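Workshop notes: the gripper project at Nerkmont

Members who have been in on project nights since December will have seen the two hand-held grippers coming together on the back bench. Asif Butt and Elżbieta Zawadzka have now got the pair to the point where other members can use them, and they have asked for a write-up so people know what is going on and how to get involved.

The aim is to teach a small home-built arm, which Asif has named Gorkness, to do simple table jobs. Instead of programming each movement, a person does the job by hand with the grippers and the movements are recorded. Each gripper has two curved fingers worked from the handle, and a cube with printed black-and-white markers so the software can work out where the hand is and which way it is pointing. The arm will carry the same fingers, so what works in the hand should carry over.

The fingers are the fourth version. The first set were too stiff and slid off anything round. The second set cracked at the base, and the third were fine on the left side but rubbed on the right. Elżbieta redrew the pivot and added 12 mm to the length, and the current ones have had no breakages so far. Print files are in the shared folder under Vadier, the name of the old project they started from. Please use the 68 per cent infill setting and leave the colour as dark grey, as lighter filament confused the tracking.

Marker cubes need to be printed flat and square. Tadeusz Stępień found that a sheet lifting at one corner was enough to throw the position out, so check the edges before you begin. If one has come up, glue it down again and leave it overnight.

So far the group has 80 usable recordings, mostly of picking up and moving cups. Asif would like to reach 1000 before training the arm again - the last attempt could find a cup but let go of it too early. He is after people of different heights and with different ways of working, left-handers especially. No experience is needed and a session takes less than an hour.

The arm itself is still waiting on a replacement motor for the wrist. Henryk Chmielewska has stripped the old one and thinks the gearbox can be saved. If anyone has a spare of the same size, please see him before he orders.

The next open session is on April 4, 2019, from 6 pm. Put your name on the sheet by the door or email Elżbieta. Bring your own mug if you want tea. 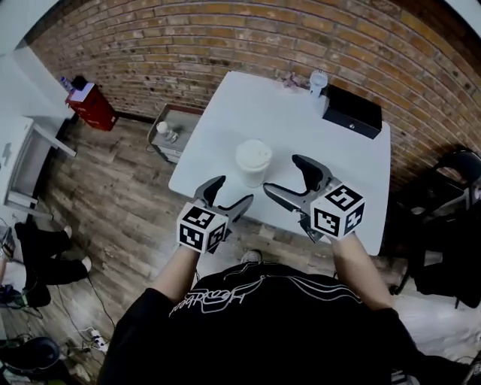

Both grippers in use at the table, with a lidded cup between them.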